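周六早上本来打算洗床单，结果一口气把 Tritholm 诉 Hurneck 管理人那份判决看完了。太好看了！所有权保留条款的案子我读过不少，很少有写得这么清楚的。开一串慢慢聊，想到哪说到哪。

先说背景。Tritholm 卖咖啡生豆，Hurneck 是烘焙厂，双方做了好几年生意，一直用同一份标准条款。Hurneck 进了破产管理程序，仓库里还压着 Tritholm 的豆子，货款没付清。Riquelme 是贷款方，对 Hurneck 全部资产有浮动担保。三家都盯着同一个仓库。

Tritholm 最后一批一共送了2000袋。管理人接手那天盘点，没开封的剩949袋，其余的要么已经烘了，要么已经倒进拼配的料仓里跟别家的豆子混在一起。这几种状态法官是分开处理的，判决好看就好看在这儿。

条款原文很短，我翻译一下大意：买方付清对卖方的一切欠款之前，货物所有权归卖方；买方可以在正常经营中使用或转售货物；货物经加工或混合的，所得新物归卖方所有；转售所得归卖方，买方代为保管。

学过一点担保法的朋友看到后两句应该已经坐直了。前两句一般没什么大问题，后两句常年出事。

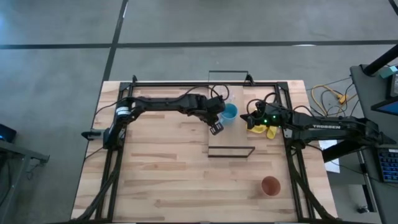
争点一：到底是哪一版条款进了合同？Hurneck 的订单背面也印着自己的条款，里面写交货即转移所有权。典型的格式之争。管理人说最后一份文件是订单确认，应该看订单确认。Tritholm 说你们收货单上每次都签了我们的条款编号。

法官没有机械地数谁最后开枪。她去看双方几年里怎么往来：每次对账都引 Tritholm 的条款，Hurneck 的财务还在邮件里按这份条款申请过延期付款。既然自己拿着条款要过好处，再说条款没进合同就很难了。这一段我连看了两遍，写得真利落。

（顺便说一句，做采购的朋友，订单背面那页小字真的会有人在法庭上一个字一个字念出来。）

争点二：“付清一切欠款”这种写法有没有效。管理人的主张挺聪明：最后这2000袋里，有900袋的发票已经付了，付了钱的货凭什么还归卖方？Tritholm 的回答是，条款看的是总账，总账没清，所有权就没动。

法院站在 Tritholm 这边。理由大致是，买卖双方本来就可以约定所有权什么时候转移，约定的条件可以是这一张发票，也可以是整个账户归零。条件没成就，所有权就一直没离开过卖方，谈不上买方拿自己的财产设担保。

这一点我特别想讲细一些，很多人会在这里绕进去。担保权益是债务人从自己口袋里拿东西出来给你。所有权保留是卖方的东西从来没进过债务人的口袋。前者通常要登记，后者在 Godholm 这边目前还不用（别的法域不一样！有些地方不管你叫什么名字，只要功能上像担保就一律要登记，千万别直接套）。

那管理人又说了：就算这样，仓库里剩下的949袋，你怎么证明是没付钱的那些？如果条款是按单张发票算的，这个问题会要命，Tritholm 得一袋一袋对批号。可条款看总账，对批号这一步就省了，只要证明袋子是它家的就行。袋子上缝着供货标签，这个事实没什么争议。

所以未开封的部分，Tritholm 全拿回去。干净！

接下来是我最喜欢的部分，烘过的豆子。

条款说加工后的新物归卖方。听起来一句话就搞定了，可是法官问了一个很朴素的问题：烘好的咖啡里有什么？有 Tritholm 的生豆，也有 Hurneck 的人工、燃气、配方和牌子。要是整个归 Tritholm，它拿到的东西就比它卖出去的值钱得多，双方真的是这个意思吗？

Tritholm 自己的律师在庭上也承认，多出来的部分会退给 Hurneck，卖方只留到欠款结清为止。法官抓住这句话不放：卖方的利益以欠款为限，还清就消灭，多了要退，这三样凑到一起，跟担保还有什么区别？

于是结论是：加工那一句，在效果上是买方就新物给卖方设了一个担保。担保要登记，没登记，对管理人和 Riquelme 都不能主张。
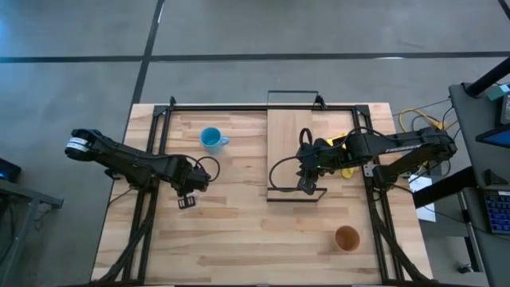

Adhiambo Kombo 在下面问：生豆烘成熟豆真的算变成新物吗？木头做成家具我能懂，可豆子还是豆子，颜色深了一点而已，要是身份没变，不就还适用第一句，根本轮不到加工条款吗？

问得太好了，这正是 Tritholm 的备位主张，判决第25页专门处理。标准大体是看能不能恢复原状、商业上是不是换了一种货、买家还会不会把它当同一样东西来买。生豆烘了回不去，市场也完全是两个市场，买生豆的人不会买熟豆来代替。法官认为身份变了。

不过我承认这一段可以争。她自己也写了一句，这是程度问题，如果只是筛选、分级、换包装，结论会不同。我觉得低因处理那种情形就很有意思，生豆处理完还是生豆，以后肯定有人拿来打官司，我已经在期待了。

再说料仓里混着的那部分。没烘，还是生豆，但是跟另外一家供应商的豆子倒在一起了，分不出来。管理人主张分不出来就等于没有了，Tritholm 只能当普通债权人排队。

法官不同意。同类物混合、无法分开的时候，原来的所有人按投入比例共有。这是很老的规则，粮仓、油罐都是这么处理的。生豆没有变成新东西，只是堆在一块儿，所有权不会因为倒进同一个仓就蒸发。

问题出在举证。比例是多少？Hurneck 的投料记录最后一段时间断断续续的，有几天干脆没写。法官没有因为记录烂就让 Tritholm 空手回去，理由是记录是 Hurneck 的义务，缺口不该由卖方承担。她让双方拿现有记录去谈一个比例，谈不拢再回来。这个处理我很喜欢，务实。

另外那家供应商没参加诉讼，这里其实留了个尾巴。比例谈出来对它有没有约束力？判决只说不影响它的权利，没往下说。我猜管理人现在正忙着给它写信。 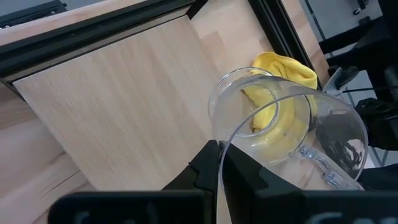 最后是转售款。Hurneck 在进入程序之前卖掉了不少熟豆，钱进了普通经营账户，跟别的收入搅在一起。条款写的是“代为保管”，Tritholm 就主张这是信托，钱应该追得到。

输了，而且输得比较彻底。法官列的理由很实在：没有要求开单独账户，没有要求定期交账，允许 Hurneck 拿这些钱发工资付房租，还给了赊账期。你让人家随便花，又说这钱是替你保管的，两头对不上。

这里给写条款的同行提个醒（也提醒我自己）：想要追到转售款，光写“代为保管”四个字没用，得有配套安排，还得真的执行。可是真按那样执行，买方的现金流基本就死了，没几个客户会签。所以实务上大多数时候，这句话就是写着壮胆的。

那 Riquelme 呢？它的浮动担保覆盖 Hurneck 的资产，所以未开封的豆子它碰不到，混合的部分只能碰到 Hurneck 自己那一份（如果有的话），熟豆和账户里的钱归入它的担保范围，当然还要先扣掉法定优先的那些。算下来各有输赢，谁都没有全拿。

有人私信问管理人会不会上诉。我不知道，判决里没提。要是上诉，我猜会打“付清一切欠款”那一点，金额最大，加工那一点反而是 Tritholm 可能想翻的。交叉上诉的话就热闹了！

还有一个小地方差点漏掉：管理人接手后有一阵子继续烘豆子，维持生产。Tritholm 发过函要求停用，管理人回函说会保留权利、先用后算。法官说，收到函之后用掉的豆子，如果属于 Tritholm，就得按价赔，而且作为程序费用来付，不跟普通债权排队。

这一条对供应商太重要了。客户一出事，第一天就把函发出去，写清楚是哪些货、依据哪一条、要求隔离存放。发函晚一天，仓库里就少一天的货。Tritholm 那封函写得很短，但是该有的都有，法官还原文引了一段。

给想自己读的朋友一点建议：先看条款附件，再看事实部分，然后直接跳到加工那一节，格式之争留到最后看。我第一遍从头看，在往来邮件那里差点睡着，换了顺序以后顺多了。

以上是学习笔记，我只按 Godholm 的规则讲，手上真有货被压着的，赶紧找当地律师看条款原文。下一串想写浮动担保什么时候“结晶”，Riquelme 那份担保文件里有个自动结晶的写法挺特别，我还没完全想通，先去把床单洗了。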